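Call for participants: home mail server trial, Canodden

Nelto is looking for 14 households in Canodden to try running their own email at home. You'll get a small server on loan, a domain name and help with setup. The trial runs until the end of November.

You don't need to be a programmer, but you should be comfortable logging in to your router. A fixed internet connection is required — mobile broadband won't work for this one.
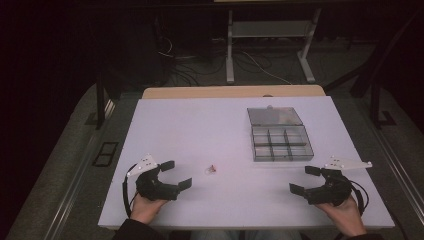
We ask that you use the address for everyday mail, keep a short log of faults and come to two evening meetings at our Ellis Street rooms. Your messages stay on your own machine and we don't collect them. Participants receive $112 towards power and internet costs.

Apply at the front desk or by post to Nelto, 587 Ellis Street, Canodden.

Posted 9/22/23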